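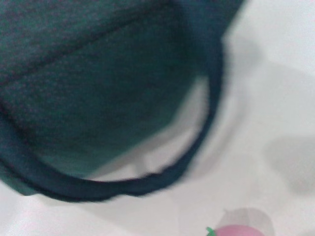

Dark green fabric with a thick rolled hem, close up.

The Ditholm Traverse is a mountain bike stage race for teams of two, held each December between Kusero and the harbour town of Ditholm. It covers 159 km over three days, with 2,453 metres of climbing. Most of the route is on farm tracks and forest paths.

The race was first run as a one-day event by the Kusero cycling club. It took its present form when Adiron became title sponsor. Entries are limited to 1,000 riders.

Partners must stay within two minutes of each other and are timed on the second rider to finish. The steepest section, the Haddadin climb, comes on day two. Sabina Wanigasekara has won the mixed category twice, with different partners.

Categories: Mountain bike races | Stage races | Team cycling

1,204 views · 3 comments

Related articles
Haddadin climb
Kusero cycling club
Mixed category (cycling)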